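Moving out, carpet cleaning clause in lease

Posted in Renting and Housing
September 25, 2024

Sosina Degefa
I'm leaving a one-bedroom rental next month and the agent has sent a checklist that says the carpets must be "professionally cleaned, receipt required". I vacuum every week and there are no stains I can find. My neighbour hires a machine from the hardware store and reckons it does the same job. Do I have to pay someone, or can I do it myself? I've had one quote at $95 for the bedroom and hallway.

Reece Crabtree
just pay it. not worth the argument over a bond

Meron Beyene
Check the lease itself before the checklist. A checklist from the agent is only their wish list unless the same words are in what you signed. Even then, the rules differ depending on where you live, and in plenty of places the test is whether the carpet is in the same condition as when you moved in, allowing for fair wear. Your local tenants' advice line will tell you which applies and the call is usually free.

Dig out your entry condition report as well. If it says the carpet was marked when you arrived, you don't have to hand it back better than that.

I did my own in April. Machine hire was $40 plus a bottle of cleaning liquid. Get everything up off the floor first, including bags and boxes, and vacuum twice. Go slowly and do a second pass with no liquid to pull the water out. Leave the windows open and stay off it overnight. Office chair casters leave dents, and a damp towel and a warm iron will lift most of those. Keep the hire receipt and photograph each room in daylight when you've finished.

The agent grumbled about my receipt but I got the full bond back.

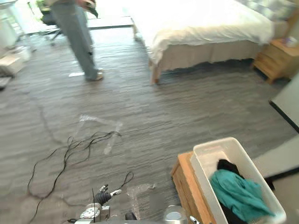
Bedroom carpet, with cables and a box on it.

If you'd sooner pay someone, get another quote. Mine ranged from $70 upwards for the same rooms, and one firm had a minimum charge they didn't mention until I asked.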